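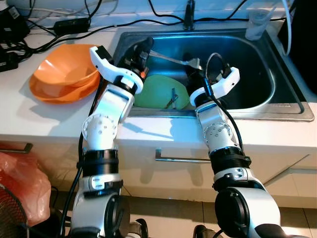

CERKWOOD HOUSE RESIDENTS' MEETING
Minutes, June 19, 2022
Ground floor common room

Present: Kjell Hedlund (chair), Tadeusz Laskowska (minutes), Chenxi Pan, Eusebio Quintana, Mrs. Bermúdez from the third floor, both Hekos.
Arrived during item 3: Bonifacio Cordero, with a folding chair from home, having been caught out last time.
Apologies: the fourth floor, collectively, by text.

Meeting opened at 7:10. It was called for 7:00, and those who came at 7:00 would like that written down.

1. Minutes of the last meeting

Mr. Quintana objected to the word "shouted." After discussion it was changed to "said from the stairwell." Mrs. Bermúdez asked that the record show she did not second the motion on window boxes but was reaching for a cookie. Amended. Minutes approved as corrected.

2. Matters arising

Front door. The closer was adjusted and the door no longer slams. It now fails to close. Chenxi has been pulling it shut behind the mail carrier, who has started to take this personally. Kjell will call the locksmith again and ask for something between the two.

Hallway light, second floor. Replaced. Mr. Heko feels the new bulb has the color of a dentist's office. Ms. Heko likes to be able to see her keys. Left as is.

Abandoned bicycle. A note was taped to it in spring asking the owner to come forward. Somebody has taken the note and left the bicycle. Tadeusz will tape up a second note with a deadline, the end of July, after which it goes to the repair shop on Brullow Street if they'll have it.

3. Water bill

This took up most of the evening.

The building's water bill for the quarter came to $3,933. Kjell read the figure aloud twice, the second time at Mr. Quintana's request. The building has one meter, and the cost is split evenly by apartment, an arrangement that goes back to the original owners and that everyone present described as unfair to them personally.

Chenxi had gone through the old bills and brought a chart. It shows a steady line and then, starting in winter, a less steady line. She was careful to say that the chart does not point to any one apartment. Several people then pointed to apartments.

Points raised:

The Hekos have a bathtub and are aware of how people look at them.

Mr. Quintana runs his dishwasher every night whether or not it is full. He considers this his own business. Mrs. Bermúdez said that with a shared meter it was to some degree also hers.

Mrs. Bermúdez waters the courtyard. She was asked for how long. She said until it's done. The courtyard was praised by all, a little quickly.

Kjell's toilet "sings." He had thought this was the street. Chenxi explained how to put food coloring in the tank and look in the bowl after a while to see if the color has come through. Kjell asked which color. Any color.

Bonifacio Cordero arrived at this point, unfolded his chair, and asked what he had missed. He was told. He said he'd been hearing water in the wall behind his bedroom since before the holidays and assumed everybody had.

There was a silence.

Asked why he had not mentioned it, Bonifacio said he found it restful.

It was agreed that before anyone buys a meter, gives up a bathtub, or changes their habits with a dishwasher, a plumber should come and listen to Bonifacio's wall. Chenxi has the number of one who did her sister's place. The call-out fee is $298, which includes the first hour. Mr. Quintana thought this was a lot of money to listen to a wall. Kjell read out the water bill a third time. Approved, with Mr. Quintana abstaining.

Until the plumber has been, all residents are asked to do the food coloring test on their own toilets and give the result to Chenxi. A plain yes or no will do. She does not need pictures.

4. Common kitchen

The sink question was left over from last time, the question being who leaves things in it. We still have no confessions.

Ms. Heko proposed a written rule: anything brought down to the common kitchen is washed, dried, and carried home the same day. Mr. Quintana asked about soaking. Some pans, he said, can't be hurried. Mrs. Bermúdez has scrubbed pans for longer than some present have been alive and has yet to meet one that needed the weekend. The rule was approved with the words "including soaking" added at the end.

Scouring pads. Steel wool is not to be used on the stainless steel. Kjell will put a sign up. He asked if the sign could be polite. It can be polite once.

The drawer. There are three can openers in the drawer and they are all the same kind of broken. Bonifacio will bring one from home, provided it is understood to be a loan.

Refrigerator. Items without a name and date will be thrown out on the first of each month. Mr. Heko asked about mustard. Mustard is an item.

5. Booking the common room

The sign-up sheet has been replaced by a second sign-up sheet, the first one having filled up with a conversation about whose birthday party ran late. Residents are asked to use the new sheet for names and times only.

Ms. Heko would like the room for her mother's 80th in July. Granted. She expects 20 guests. Kjell noted that the room has chairs for fewer than that, and Bonifacio, visibly moved to be needed, offered his.

Music in the common room stops at ten. Mrs. Bermúdez asked whether an accordion is music. The chair declined to rule.

6. Courtyard

The fig tree is now taller than the wall and has begun to visit next door. The neighbors have been gracious so far, mostly in the form of eating the figs. Mrs. Bermúdez will prune it in winter when the tree is asleep, and will not be told how.

Mr. Quintana asked again about a barbecue. The last barbecue was discussed. The awning was discussed. Mr. Quintana pointed out that the awning was old. It was agreed that he may cook outdoors if the grill stands on the paved side, away from anything with fringes, and someone else holds the lighter fluid.

A rain barrel was suggested by Chenxi, in light of item 3. She has found one that holds almost 56 gallons and fits beside the downspout. Mrs. Bermúdez wanted to know if the water would be green. Chenxi thought not, with a lid. Mrs. Bermúdez will consider it. From experience, this is further than most proposals about the courtyard get, and Tadeusz would like it recorded as progress.

7. Recycling

The city has changed what it takes. The new list is on the board by the mailboxes, over the old list, over the list before that. Greasy pizza boxes are out. Clean ones are in. A lengthy exchange followed on what amount of grease makes a box greasy. Kjell suggested tearing off the lid, which is usually clean, and throwing out the bottom. This was felt to be the best idea of the night and Kjell took it well.

Glass goes in the green bin, quietly, and not after nine. Whoever is doing it after nine has a great deal of glass, and the second floor wishes them well.

8. Any other business

Mr. Heko has found a key in the laundry room. It fits nothing in the laundry room. It will hang on the nail by the mailboxes with the other four.

Mrs. Bermúdez asked who has been feeding the gray cat. Everyone has been feeding the gray cat. This explains the gray cat. Residents are asked to agree on one person, and Chenxi was chosen in her absence, while she was looking for the plumber's number. She accepted on her return.

Bonifacio asked if the meetings could start at 7:30. Kjell said that they more or less do.

Actions

Kjell: locksmith; kitchen sign; own toilet.
Chenxi: plumber; collect toilet results; price of rain barrel; cat.
Tadeusz: second bicycle note, with deadline.
Bonifacio: let plumber in; can opener; chair.
Mr. Quintana: think about the dishwasher.
Mrs. Bermúdez: consider the barrel.
Everyone: food coloring.

Next meeting in July, after the plumber has been. Date to go on the board by the mailboxes, on top of the recycling list.

Meeting closed at 9:05. Minutes taken by T. Laskowska. Corrections to me in writing, please, under the door.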